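How to Start a Bee-Friendly Herb Patch From Seed

Posted by Nazma Majumder in Garden How-Tos

If you have a sunny strip of ground and a little patience, you can have bees working your own herbs by midsummer! I've been growing borage, thyme and marjoram at Evudside for years now, and I still run outside with my coffee every morning to see who has turned up.

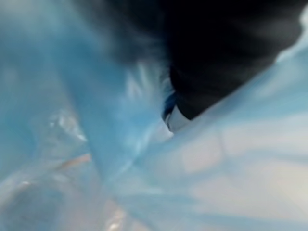
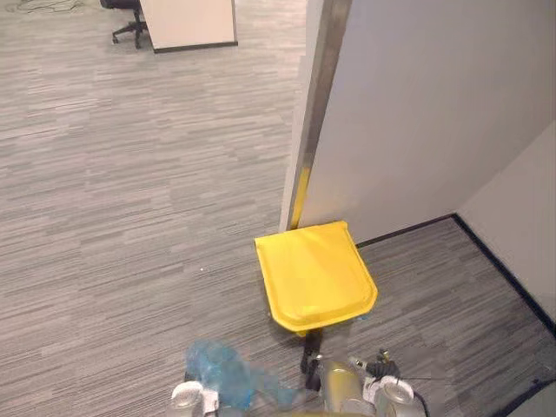

Blue plastic, first picture; yellow panel over striped carpet, second.

What to grow

Borage is my number one. It comes up fast, it flowers for weeks, and the blossoms refill with nectar so quickly that bees keep coming back to the same plant. After that I'd pick common thyme, wild marjoram (the same plant as oregano, and wonderful on pizza) and a clump of chives. Hyssop is lovely too if you have the room.

Go for the plain, old-fashioned kinds. Fancy double flowers can be hard for a bee to get into, and many of them have very little pollen to offer.

Step 1: Start the small seeds indoors

Thyme, marjoram and hyssop seeds are tiny, so I start them on a windowsill in March. Fill a tray with fine seed mix, water it first and let it drain. Scatter the seeds on top and press them down with your palm. Don't bury them! A bare dusting of mix is plenty.

Keep the tray bright and just barely moist. When the seedlings have 2 pairs of true leaves, move each one to its own small pot.

Step 2: Get the bed ready

Pull every weed you can find, roots and all. Thyme and marjoram like lean soil that drains well, so skip the manure. My bed was sticky clay when I began, and I dug in a few buckets of grit before anything went in the ground. Borage is much less picky and will grow in nearly anything.

Step 3: Sow the borage outside

Once hard frosts are over, poke borage seeds straight into the bed, half an inch deep and a good foot apart. It hates having its long taproot disturbed, so don't bother with trays. Sow a second batch a few weeks later and you'll have flowers right into fall.

Step 4: Plant out and water in

Set your potted herbs outside during the day for a week or so to toughen them up, then plant them in groups. A big patch of one flower is easier for bees to find than single plants dotted around. Water well the first few weeks. After that, thyme needs almost nothing from you.

Step 5: Let it bloom

This is the hard part for cooks! Cut one side of the patch for the kitchen and leave the other side to flower. My neighbor Habibur Debnath trims his chives in turns, one clump at a time, and always has some in bloom. Skip the sprays completely, and put out a shallow dish of water with pebbles in it for the bees to stand on.

Borage will seed itself all over the place. Pull up what you don't want while it's small, or pot up a few for friends right away, before that taproot gets going.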